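Laundry and Fabric Care > Folding and Storing > Shirts and Knits

Soft cotton shirt will not stay flat when I fold it

Posted by greenhem_336 on 22/05/2019

I have a pale green cotton shirt, very soft, and I can't get a decent fold out of it. I lay it on a white table, smooth it out, bring the sides in, and by the time I get to the second side the first one has slid back. What I end up with is a lump. I have the same trouble with two other shirts of the same kind, and none at all with my work shirts, which are stiffer. 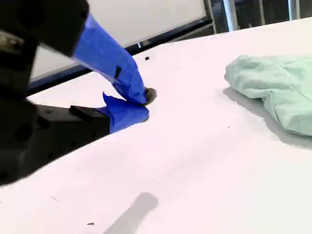 I have tried folding on the bed and that was worse. I have also tried one of those plastic folding boards, a Bimetti, and the fabric bunched up at the hinge every time. I returned it after 15 days.

My drawer is 14 inches deep, so I would like to fold to a size that lets me stand the shirts on edge. Is there a method for thin cotton that works on a hard table? I don't own a steamer and I would prefer not to iron things that only go in a drawer.

Print this thread | E-mail this thread

Posted by Wodix Laundry Room

The table is probably part of it. Soft cotton slides on a smooth top, so the layer underneath moves while you are working on the layer above. Put a bath towel down first and fold on that. A thin one is fine.

Then go in this order. Shake the shirt out once, hard, holding it by the shoulders. Lay it face down. Find the bottom hem and pull it straight from both ends at the same time, because if the hem is crooked everything above it will be crooked too. After that, smooth from the collar down with the flat of your hand.
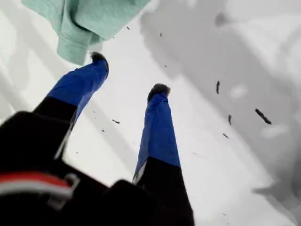
Bring one side in to the middle and fold the sleeve back on itself. Do the other side the same way. Press down the length of it with your forearm - this takes out more air than your fingers will. Then fold the hem up to just below the collar, and fold in half or in thirds depending on your drawer. For 14 inches you can do either one. Thirds will stand up better.

Pick it up by the seams and hems when you need to move it. If you grab a shirt like this in the middle of the fabric, it bunches and you have to start over.

A few more things that help:

- Take it out of the dryer while it is still a little damp at the seams, and fold it then. Leave it on a rack for an hour before it goes in the drawer.

- Skip the fabric softener. It makes thin cotton more slippery and it will not hold a crease.

- If the shirt has already been sitting in a heap, don't try to fold it from there. Open it all the way out, even if only one corner is bad.
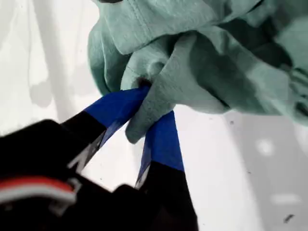
- Keep the thin shirts together in one row in the drawer, with something stiffer at each end.

Posted by llorente_st

I just roll mine. Takes no time and it fits in any drawer. Wrinkles a little.

Posted by Fosach Fan

The towel works, I have done it for years. I would add that you should check if the shirt has twisted in the wash. Cheap knits do this. Hold it up by the shoulders and look at the side seams. If one of them runs around to the front, no method is going to give you a square fold, and you should fold to the shape of the body and ignore the seams.
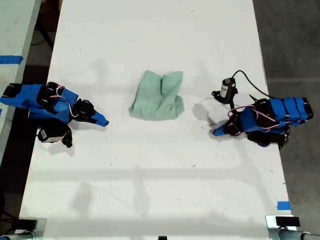
Page 1 of 2

You can sometimes pull a twisted shirt back while it is damp. Hold opposite corners, shoulder and hem, and pull gently, then dry it flat. It comes back after the next wash, so for me this is only worth doing on a shirt I wear out of the house. The ones for sleeping in I fold in half and put away.

I had a Bimetti board too and gave up on it. It was all right for towels.

Print this answer | E-mail this answer

Filed under: folding, cotton, shirts, drawers
Viewed 1,694 times

Related threads
How to get a crease out of a knit collar
Standing shirts on edge in a shallow drawer
Does fabric softener ruin towels?
Folding a fitted sheet on your own
Side seams twist after washing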